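Ask Clemidlow Browse topics Home and family Post Sign in

Clemidlow > Home and family > Toys and playrooms > Sorting small toys

Small toys on the play table: which container for what?

Iida Niskanen
August 2024

We have a white play table that collects everything small. Right now that means foam cubes, little animals and play food. For putting them away I have a round wicker basket, an off-white plastic tub with low sides and a small bin with a flip-up lid. 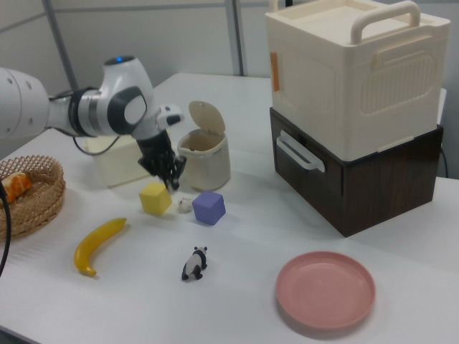

My son is 5 and will put things away if he knows where they go. Every evening he asks me, and I give him a different answer each time. I don't want to buy more storage. How would you divide it up? Does the play food need its own place?

Malachy Noonan

I would go by kind of toy and leave it that way for a few weeks.

1. Play food in the wicker basket. It is easy to see into, and he can carry it to wherever he is playing kitchen.

2. Cubes in the open tub. They can be dropped in from above, so it goes fast. If you end up with more of them than the tub holds, put the extra ones in a closet until December and swap.
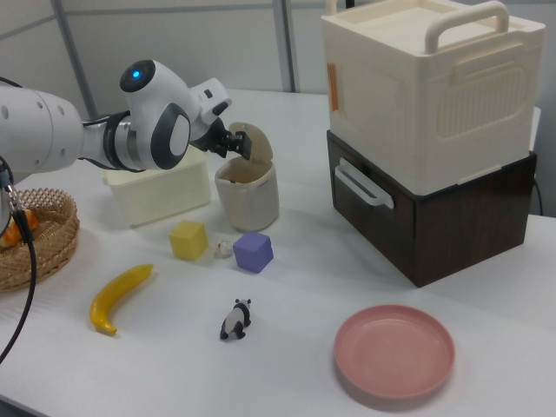

3. Animals in the lidded bin. The tiny ones get lost the easiest, and with the lid down they stay put if the bin tips over. Check that he can work the lid by himself first.

4. Plates and other dishes stay out of the basket. Stack them next to it or they end up covering the food.

We did it this way with our two and the only change was moving the bin to the front of the table, where the younger one could reach it. 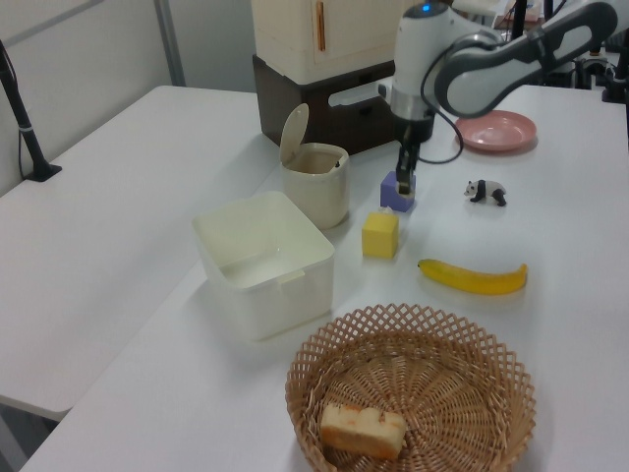
Hanne Vainio

We have one big box and it all goes in there. Takes a minute. They dump it out to find anything though, so maybe not what you want.

Valtteri Oksanen

Agree with Malachy on the food. I would tape a drawing of a cube on the tub and an animal on the bin. Ours is 11 now and the tape marks are still on the tub, so use something that peels off.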